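14th June

# Golia hand cleaning paste, the big tub

I've been meaning to write up the Golia paste since November, when the first tub arrived, and I'm now well into my second, so I think I've earned an opinion. Short version: I love it! Longer version follows, with a few grumbles. 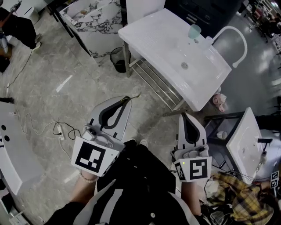 Tatu Kinyua wrote after my last post to ask whether any of these pastes are worth it over washing-up liquid and a spoonful of sugar, and said the sugar trick had done perfectly well for years on bike grease and cost next to nothing.

Fair point, and I used sugar myself for ages. It does shift chain oil. What it never did for me was get the black out of the creases round my nails, or touch the brown stain you get from picking over tomato plants (anyone with a greenhouse will know the one, it goes bright yellow-green in the water and ruins every towel in the house). Golia gets both. It takes a bit of working in, but it gets both.

## What it's like

It comes as a thick, pale paste with fine grit in it. The grit feels like very soft sand, much kinder than the old stuff my dad kept in the garage, which I'm fairly sure took off skin as well as dirt. The smell is orange peel with something a bit herby behind it, and it fades once you've rinsed. I'd buy it for the smell alone, to be truthful.

You want dry hands. I got this wrong for the first fortnight: I'd wet my hands out of habit, scoop out some paste and wonder why it just slid about. Start dry, use a lump the size of a hazelnut, rub until it goes loose and grubby, then add water. A second go is only needed for really thick grease or wood stain.

I tried it on:

- **Chain oil and bearing grease:** gone, first go
- **Tomato stain:** gone, with a nail brush
- **Oil-based wood stain:** mostly gone, second go, still a bit round the cuticles
- **Beetroot:** gone before I'd even rinsed
- **Expanding foam:** no chance, but then nothing works on that, wear gloves

My hands crack badly in cold weather, and I was braced for trouble. They did go dry on days when I used it four or five times, so I kept hand cream by the back door. With once or twice a day I had no bother at all.

## The grumbles

The lid! It's a shallow screw lid with no ridges, and trying to open it with oily fingers is maddening. I now leave it resting on top, loose, and the paste hasn't dried out, though I wouldn't do that in a heatwave.

The grit settles in the plughole if you're stingy with the water. Run the tap for a bit longer than you think you need to and it clears.

It's also not cheap up front. The big tub was £80 from Pisari with delivery, and I did wince. There's a small tin too, but weight for weight it costs a lot more, and I went through mine so quickly that I can't recommend it except as a way of finding out if you get on with the smell. If you're near Zurthorpe, the hardware shop on the market square had the tins in last time I looked.

## Against the other one

I had a tub of Nzioka on the go at the same time, the green gel that everyone seems to have. It had 3,397 reviews on the site where I bought it, nearly all glowing, and it's a decent cleaner. It's quicker to rinse off and has a lovely pump top. On plain grease I couldn't split them. On plant stains Golia was miles ahead, and the gel left my hands a bit tacky.

Upendo Mosoti borrowed what was left of the gel for lino printing and reckons it's the better of the two on ink, so if you're a printmaker you may want to ignore me.

I've got some sump oil to deal with next weekend and will add a note once I've tried the paste on that.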